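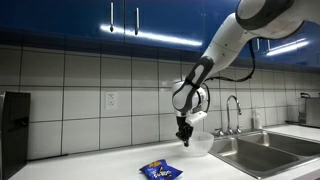 ## Hard water and what to do about it

Several members have written in since May asking why their kettles are scaling up faster than they used to. The town changed its supply in the spring, and most of the Pluvstead district now gets water from the Lamberg wells instead of the reservoir. Well water picks up calcium and magnesium from the rock it passes through. It is safe to drink, but it leaves a white crust on anything that heats it or lets it dry.

Sinéad Madigan tested samples from 46 member households with drop kits. All but 15 of them came out hard or very hard. The softer results were all from the streets north of the railroad line, which are still on the old supply for now.

**Kettles and coffee makers.** Fill the kettle halfway with equal parts white vinegar and water, bring it to a boil, switch it off and leave it for an hour. Pour it out, rinse twice, then boil a full kettle of plain water and throw that away too. Coffee makers can be done the same way, but read the manual first. A few makers say not to use vinegar on their seals, and in that case citric acid powder from the canning aisle will do.

**Faucets.** Unscrew the small screen at the tip of the spout and soak it in vinegar overnight. Brush it with an old toothbrush and put it back hand tight. If it won't come off, tie a sandwich bag of vinegar around the spout for thirty minutes. Don't leave it longer on brass or colored finishes.

**Sinks and tile.** Wipe them dry after use. Most of the spotting on stainless steel comes from drops left to sit overnight. Vinegar is fine for glazed tile, but keep it off marble, limestone and any other natural stone, where it will leave dull marks.

**Dishwashers.** If yours has a salt compartment, it needs to be filled, and the hardness setting probably needs to go up. Elis Prydderch found his was still on the factory setting, and his glasses cleared up after a few loads once he changed it.

**Softeners.** Ultan Lynch got a quote of $1,885 for a whole-house unit, installed. That seems to be a fair price locally, but get a second quote and ask what the salt will cost per year. Anyone on a low-sodium diet should have the kitchen cold tap left off the softened line.

Test kits can be borrowed from the office during normal hours. Please rinse the vials before you bring them back. Rajkumari Nigam is keeping the results by street, so write your address on the slip even if you have tested before.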